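双腕作業セル 始業前・収録前点検表(衣類仕分け課題)
対象:Goodwin室 セル2 / 方策名:Cluteo / 収録ソフト:Gralis
点検日:2020年5月27日
判定記号:○ 良、△ 条件付き可、× 不可、− 対象外

本表は、衣類を左右の収納箱へ仕分ける課題について、方策Cluteoの評価収録を始める前に記入する。△を付けた項目は必ずコメント欄に処置を書くこと。×が一つでも残っている場合、アームの動力を入れない。前回の表からの変更点は、4-3と5-4の追加のみ。

1. 作業台と周辺

1-1 作業台の固定、がたつき ○
コメント:四隅を手で押して確認。動きなし。

1-2 天板の割れ、ささくれ △
コメント:手前側の板の継ぎ目に小さな毛羽立ちあり。薄手の布が引っかかるおそれがあるため紙やすりで処理した。次回も同じ場所を見ること。

1-3 台のまわりのフレーム、支柱の締結 ○
コメント:右側の斜め支柱のボルト1本に増し締めの余地があった。締めたあと合わせ印を引き直した。

1-4 床面の障害物、通路 △
コメント:椅子の脚が通路側に出やすい。収録中は台の奥側へ寄せておく。床の養生テープの剥がれはなし。

1-5 照明のちらつき、影 ○
コメント:天井灯のみ使用。窓のブラインドは全閉。途中で開けた場合、その回の記録は集計から外す。

2. アーム本体

2-1 左アーム 取付部の緩み ○
2-2 右アーム 取付部の緩み ○
コメント:2-1、2-2ともトルクレンチで確認。

2-3 関節の異音、引っかかり △
コメント:左アームの手首の関節で、低速時にかすかな擦れ音。速度を上げると聞こえなくなる。温度上昇は認めない。Rurnenの保守窓口へ音声を送付済み。回答が来るまでは連続運転を1時間で区切る。

2-4 原点復帰 ○
コメント:左右とも3回実施し、3回とも許容範囲内。

2-5 左右アームの干渉領域の設定 ○
コメント:設定ファイルは11月の改訂版のまま。変更していない。中央の衣類を同時に取りに行く動作は、この設定では片側が待機になる。待機側が先に動き出す症状は今回出ていない。

2-6 非常停止(操作卓側) ○
2-7 非常停止(台側) ○
コメント:両方とも動作中に押して停止を確認した。復帰操作は必ず一人で行い、もう一人は台から離れて立つ。

3. グリッパと配線

3-1 指先の摩耗、欠け △
コメント:右の指先に浅い傷。布への引っかかりは手で試して問題なし。予備品の在庫は1組。

3-2 指の開閉、把持力 ○
コメント:標準布で確認。把持力は評価条件の値から変えていない。

3-3 手首まわりのケーブルの余長 △
コメント:左は輪が大きめで、箱の縁に触れる姿勢がある。結束位置を肘側へずらして再確認し、可とした。右は前腕に沿う分が少したるむ。収録の区切りごとに目視する。

3-4 ケーブル被覆の傷 ○

3-5 台上を通る配線 △
コメント:左側に1本残っている。布と一緒につかむと断線のおそれがあるため、次の改修で台の下に回す。それまでは布をこの線の上に置かない。

4. 収納箱と衣類

4-1 収納箱の位置 ○
コメント:台の奥側に左右並べて置く。位置決めは治具で行い、目測にしない。箱が動いた回は「箱ずれ」として記録し、成功に数えない。

4-2 箱の中が空であること ○
コメント:底まで手を入れて確認する。前の回の靴下が隅に残っていた例が過去にある。

4-3 箱の形崩れ(今回追加) ○
コメント:布製の箱は縁が内側に倒れてくると、投入の判定が狂う。縁を起こし、側面を手で整える。

4-4 衣類の金具、硬い部品 △
コメント:ボタン付きのものは可。金属ファスナーが露出しているものは除く。タグは切らずに残してよい。タグをつまんで持ち上げる失敗も記録の対象になる。

4-5 衣類の初期配置 ○
コメント:かごから一度に台へあけ、手で広げたり並べ直したりしない。台から落ちたものだけ戻す。きれいに並べた配置で取ったデータは前回の評価で使えなかった。

4-6 衣類の入れ替え ○
コメント:濃い色どうしが重なる組み合わせを必ず含める。境目が見えにくく、Cluteoが2枚を1枚として扱う失敗が最も出やすい条件である。

4-7 濡れ、汚れ ○

5. 計測と記録

5-1 固定カメラの向き ○
コメント:基準板で確認。前回とのずれは許容範囲内。

5-2 時刻同期 ○
コメント:収録用計算機とアーム制御側の差を起動時と終了時に控える。

5-3 保存先の空き容量 ○
コメント:Gralisの画面表示と実際の空きが一致しないことがあるため、両方見る。

5-4 回番号の連続性(今回追加) △
コメント:今回の開始番号は1026、終了番号は1041。途中の1回は操作者が停止ボタンを押して中断した。番号は欠番にせず、「中断」の記号を付けて残してある。Gralisの旧版は中断した回を自動で消していたので、旧版で取った記録と比べるときは注意する。

5-5 作業者の立ち位置 ○
コメント:動力投入中は台のフレームの内側に手や頭を入れない。机で待つ人は足元も含めて可動範囲の外にいること。

6. 試験動作の確認(低速、布あり)

6-1 左アームの箱前での動作 ○
コメント:箱の前側を横切るときの高さを確認した。縁との接触なし。

6-2 右アームの接近動作 ○
コメント:台の右寄りにある布へ、横から低く入る動きになる。天板との間隔は設定どおり。

6-3 重なった布からの引き抜き △
コメント:下の布を一緒に引きずる例があった。安全上の問題はないため可とする。方策側の課題として下の欄に記す。

6-4 把持失敗時の再試行 ○
コメント:上限回数で止まることを確認。止まったあと、勝手に再開しない。

6-5 つかんだ布がアームに巻き付いた場合 ○
コメント:わざと長い衣類を持たせて試した。手首の負荷が上がった時点で停止した。外すときは必ず動力を切る。

7. 評価方法に関する所見(点検者記入)

Cluteoの学習には2000件の手本動作を使っている。今回の収録は学習用ではなく評価用であり、保存先を分けること。フォルダ名が似ているので、開始前に声に出して読み合わせる。

成功の数え方は、衣類1枚が箱の中に収まり、指が離れた時点とする。縁に掛かって半分外に垂れた状態は成功にしない。この基準は前回の表では書き方があいまいで、集計者により扱いが分かれた。

小物の扱いに差がある。靴下のような細長いものは、大きな衣類の横にあると後回しになる傾向が見られた。最後まで残った場合でも人が手を出さず、制限時間まで待って未完了と記録する。

片方のアームが停止している間、もう片方が単独で作業を続けることは仕様どおりである。点検者が異常と誤認して止めた例があったので、操作卓の状態表示を先に見る。

8. 総合判定

判定:△(条件付きで収録可)
条件
・左アーム手首の擦れ音について、連続運転は1時間まで
・台の左側の配線に布をかぶせない
・右の指先は収録終了後に再点検

未処置事項
・台上配線の移設(次の改修時)
・Rurnenからの回答待ち(2-3)
・右の指先の予備を1組追加で手配

控えはセル横のファイルにとじ、写しを共有フォルダの点検記録に入れる。

添付

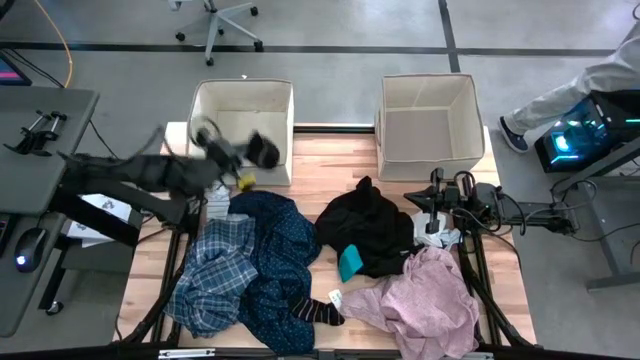

セル2 左右アームと台上の衣類、奥に収納箱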